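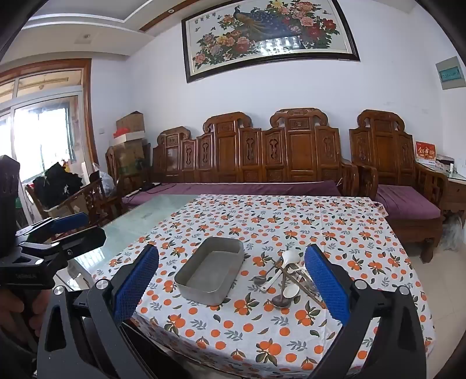
February
By the Astgate Household Practices Group

3.2 Shared utensils and the end of the meal

The households in the Astgate sample differ less in what they cook than in how they put things away. We visited 19 homes over one winter and asked the main cook in each to keep a short diary of every meal eaten at the table. The diary form had one line for dishes served and one for what was done with the tools afterward. Most cooks filled in the first line with care and left the second nearly blank, so the account given in this section rests mainly on the interviews.

Two ways of storing utensils came up again and again. In the first, each kind of tool has a fixed place, usually a drawer with dividers. In the second, everything used for serving is kept together in one open container, and people pick out what they need. Of the 19 households, 12 used the first system for most of their tools. Another 4 kept everything together, and the rest mixed the two or changed over during the study.

The choice did not follow kitchen size. Cooks in the smallest apartments, near the Cusurach bus depot, were as likely to have a divided drawer as those in the larger houses up the hill. What mattered more was how many people set the table. Where one person did it, tools tended to have fixed places. Where the job was passed around -- often among children and grandparents -- the open container was more common, and cooks said it saved them from being asked where things were.

Long items were a steady source of trouble. Ladles and chopsticks did not fit the standard dividers sold at the local market, and several cooks kept them apart from the rest for that reason alone. Figure 4 shows a table with serving tools, chopsticks and a low metal tray.

Meals with guests broke both systems. During the Giáp family's holiday dinners, serving spoons were borrowed from 2 neighboring homes and came back over the next several days. Our diary form had no place to record borrowing, and we added one only for the later visits. The Vulari survey, which used a similar form, left out borrowed items entirely. Its totals for serving tools are therefore not compared with ours in the next section, where we turn to washing and drying.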